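My grandmother could get a week of washing onto a balcony the size of a bath mat, and I can't get two shirts dry without blocking the hallway. I've blamed the apartment for years. Then in November I moved to Lalbridge, into a place with a perfectly good spare corner, and the hallway was still full of wet sleeves, so I guess it's me!

What finally got me to do something was a pinstriped navy thing I'd pulled off a chair back with a ridge across the middle. Some 90 minutes of ironing over one weekend (I timed it, I was that mad) and I went looking for hooks. 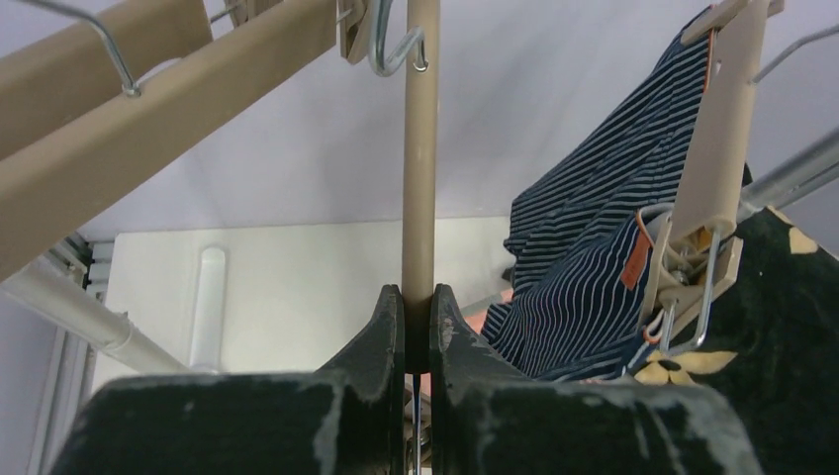 **Octavio Durán**
*Home columnist*

Wire hooks over beige plastic bars, a pinstripe on the right, a little tan clip up at the top: it isn't glamorous, but I've come around to hanging nearly everything. Stripes are where you see the difference. On a plain T-shirt you can get away with a lazy fold, but thin white lines on navy bend wherever the cloth bends, and they'll tell on you at lunch.

So now I give each piece a good snap, pull the seams straight with my hands and leave a gap between neighbors. I've got 32 hooks in a coffee can (way too many, they came in a bag at a hardware store on Wyss Street) and I use maybe half. The thin ones slide around on a slick bar, which drives me nuts, so the heavy stuff goes on the fat ones.

Socks I still haven't solved. My neighbor swears by a drying ring from Taso, and I've promised to try hers before I buy my own.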